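Comparison of Two Gripper Finger Sets and Two Camera Positions for Kitchen Handling Tasks

Group project report, Gedville, May 20, 2018

1. Background

The Gedville kitchen rig consists of a worktop with drawers below and cabinets above, served by two arms working side by side. It was handed over to our group in November with the standard Basberg fingers fitted. The previous group reported that the arms reached bar handles reliably but often closed on them at the wrong angle. Their report did not separate the effect of the fingers from the effect of the camera used to guide the approach, and this project was set up to do so.

Two finger sets were compared. The Basberg fingers have a flat inner face and a slightly compliant pad. The Arroyo fingers are stiffer and have a shallow groove for round bars. Two camera positions were also compared: one at the wrist and one at head height looking over the worktop. The arm controller was the same throughout, running the Kekuveck trajectory package with its default gains.

2. Method

All motions were teleoperated by members of the group, and each operator practised on both finger sets before any attempt was logged. An attempt was counted as successful if the grip was made without a second approach and held until the operator released it. Attempts in which the controller stopped on a force limit were counted as failures whatever the cause.

A total of 211 attempts were logged. Of these, 166 were kept for analysis. The rest were discarded where the camera stream had dropped or where the log did not record which fingers were fitted.

The force limit was set in the controller's own units at 2,000, as recommended in the handover notes. We did not convert this to newtons, and the figure should not be compared with values from other arms.

3. Wrist camera

The wrist view is most useful in the last part of an approach. With the fingers closed, the tips give the operator a direct aiming point, and small sideways errors against a handle are easy to see. The view is much weaker for judging depth. Cabinet doors with a faint grain offer little texture, and the compressed video loses some of what there is. The gripper also hides part of the target side of the picture.

A second difficulty is rotation. When the wrist is rolled, vertical handles appear slanted, and operators tended to correct the roll when no correction was needed. Two bow handles close together on neighbouring doors made this worse, as the wrong one could be chosen.

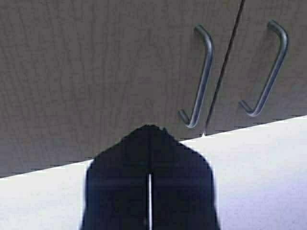
4. Head camera

The head view keeps both grippers and the drawer fronts in one picture, so an operator can plan the order of movements before starting. It was preferred by every operator for drawer work. Horizontal bar handles are seen clearly, although the distance between finger and handle has to be estimated.

Exposure was the main fault. Under the rig lighting the pale worktop washes out, most of all towards the back, and small items lying there are hard to identify. Fixed exposure was tried but made the darker compartments unreadable – automatic exposure was therefore kept for all logged attempts. 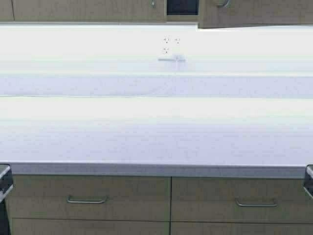 Figure 2. Head camera view of the worktop and drawers, with a gripper finger at each side.

5. Two-handed lift

The pot lift was included as a test of both grippers under a shared load. Each gripper takes one handle, and the arms then raise the pot together. The handles are short, which leaves little room for error in finger placement along their length.

With the Basberg fingers the grip tolerated a small height difference between the arms, because the pads gave slightly. With the Arroyo fingers the same difference was passed straight to the wrists and more often led to a force stop. When both arms started at matched heights, the Arroyo fingers held the pot with less tilt.

The wrist cameras were of little help during the lift itself. Operators watched the head view and used the gap between the base of the pot and the worktop, together with the shadow underneath, to judge height and level.

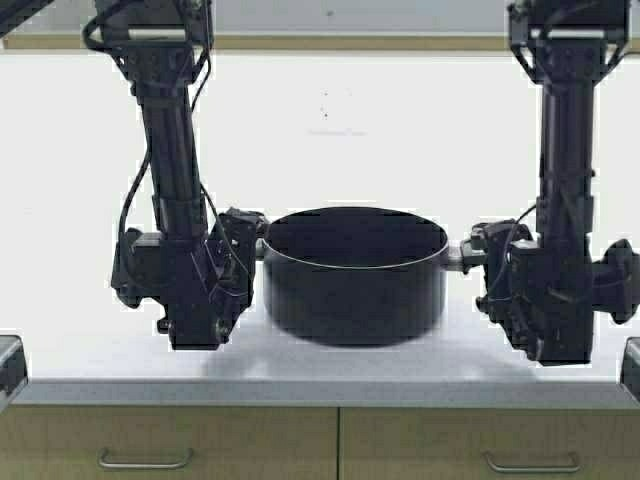
6. Findings

The grooved Arroyo fingers were better on round bar handles once contact had been made. The flat Basberg fingers were more forgiving of a poor approach and are the safer choice for new operators.

Neither camera was sufficient alone. The best procedure was to position the arm using the head view and change to the wrist view for the final approach, except in the two-handed lift, where the head view should be kept throughout.

7. Limitations and further work

The operators knew which fingers were fitted, and the order of the sets was not randomised. The pot was lifted empty in all attempts – a loaded lift would need a different force limit. The next group should record finger type automatically in the log header and repeat the head camera attempts with lower lighting over the worktop.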